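Backing up save files on the Coko handheld

The Coko writes each save to internal memory first, then copies it to the card when the game is closed from the menu. If you pull the card before that, the copy on it is out of date.

1. Close the game from the menu, not with the power button.
2. Open Storage, then Saves, and select Export. The export tool handles 1,000 files per run.
3. Wait 30 seconds after the bar fills - the index is written last.

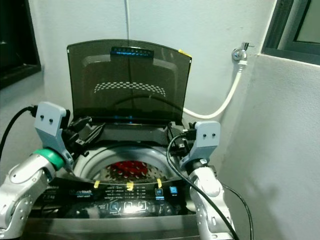
4. Put the card in your computer and copy the whole SAVES folder. Do not rename anything inside it.
5. To restore, copy the folder back and select Import.

Firmware 3 and later can also read Pondier saves, but only from the first slot. Thanks to Imelda Dimaculangan for checking the import step on an older unit.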